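Teaching an Arm to Tidy Up: Tips From Our Workshop Bench

7 min read

I have been showing robot arms how to do small household jobs for long enough now that people write to me about it, mostly in the evenings and mostly a bit cross. So I've gathered the advice I find myself repeating, and put it down in the order I'd tell it to you if you were standing at my bench with a cup of tea. Make yourself one if you like, this takes a few minutes!

Start with something dull

Everybody wants the arm to fold shirts or crack eggs. Please don't begin there. Begin with picking up one small thing and putting it in a tray, and when that goes well, pick up a different small thing. My first task was moving clothespins into a baking tin, and I must have done it for most of a December (my family were very patient, and we had no clothespins). Learn how your own hands behave on the controls while the task is still easy, and you'll have far less to unlearn.

By hand or by remote

There are two ways to show an arm a job at home. In the first you take hold of the arm itself, with the motors slack, and walk it through the motion like you're helping a child with a paintbrush. In the second you sit back with a controller or a smaller leader arm, and the big one copies you.

Guiding by hand is lovely for slow jobs, wiping and stirring and that kind of thing, and you feel straight away when a joint is getting near the end of its travel. The trouble is that your own arms end up in the camera's view, and the arm won't have them there later when it's working alone. Stand behind the base if you can, and keep your sleeves out of it.

Remote control takes longer to learn. Your first tries will be all overshoot, and you'll close the gripper on thin air more than once. Stick with it. I use a leader arm called the Llewellyn, which has a slightly stiff elbow, and I've grown fond of it the way you do with an old potato peeler. Whatever you use, set it at a height where your elbow can rest on something.

Practice in a simulator first

If your software has a simulated version of the arm, use it before you clear the kitchen table. I do all my warming up in one called Plidora. Nothing gets dented, the reset button puts everything back where it was, and you can try the same reach again and again without getting up to hunt for a bottle cap under the stove.

I'd suggest three short sessions before you touch the real thing. Change the floor, the lighting and the colors as often as the program lets you. A plain gray table every time will teach the arm that the world is a plain gray table, and then you put down a flowered cloth and it all falls to bits. Busy ground is good for it. Mine gets patchwork mats, paving, leaves, whatever is in the library.

One thing to watch for in a simulator is depth. On a flat screen it's hard to tell if the gripper is over the thing you want or well behind it. Swing the view around before you come down, or keep a second view open from the side, and look for the shadow if your program draws one.

How to move when you're showing

Go a little slower than you would yourself, and keep going. What spoils a demonstration more than anything is the long pause in midair while you think. The arm learns the pause too, and then it hangs there above the tray looking thoughtful. Decide which piece you're going for before you press record.

Open the gripper early, well above the object, and come down straight. Coming in from the side works fine when things are far apart, but once they're bunched up in a tray you'll knock the neighbors around. When pieces are clustered, take the outermost first and work your way in.

Lift higher than you need to, too. The rim of a tray is only a small thing to you and me, but a gripper that comes across a touch low will catch on it and drag the whole tray along – I have a long scratch in my oak counter to prove it.

How many times is enough

For one simple pick-up with the object always in the same place, I've managed with 21 good demonstrations. Once you move the object around, plan on 50, and spread them over a couple of days so you don't get sloppy. Better to stop at 14 careful ones and come back tomorrow than to carry on tired. I can always tell, looking back through a batch, where I started wanting my supper.

Keep some of your wobbles. If you miss a piece, back up, and get it on the second go, that is worth saving, as it shows the arm how to recover. Throw out the ones where you dropped something on the floor or changed your mind halfway.

A few odds and ends

Write down what you did. I keep a school notebook by the bench with the task, the tray used and how the controls felt. The file names alone will mean nothing to you in a month.

Tape the tray down for your first batch. Then take the tape off for the second.

If you have more than one arm set up, put a strip of colored tape on each controller and a matching strip on each base. I once spent a good ten minutes wondering why my arm wouldn't budge, while the other one waved about behind me like it was hailing a cab.

Small bright pieces are the nicest to practice with. Different colors let you say "the red one" when a friend is at the controls and you're the one watching.

And if the wrist keeps twisting the wrong way around, your starting pose is probably too low. Begin with the arm up and the gripper hanging over clear ground to one side of the tray, then make your reach from there. I go back to that same pose between every demonstration, and it's the one habit I'd ask you to borrow from me even if you skip the rest.

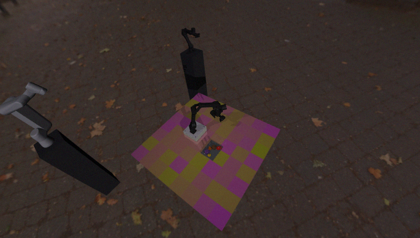 Cinzia Ruggiero: I did the same with the high starting pose and it helped my wrist problem a lot, thank you! One thing I'd add is to vary that pose a little once the first batch is done. Mine got so used to starting from exactly one spot that if I nudged the base while dusting, it reached for the tray and missed by a thumb's width every time. Now I shift it slightly between tries. I'd also love to hear how you handle round things, because grapes are beating me.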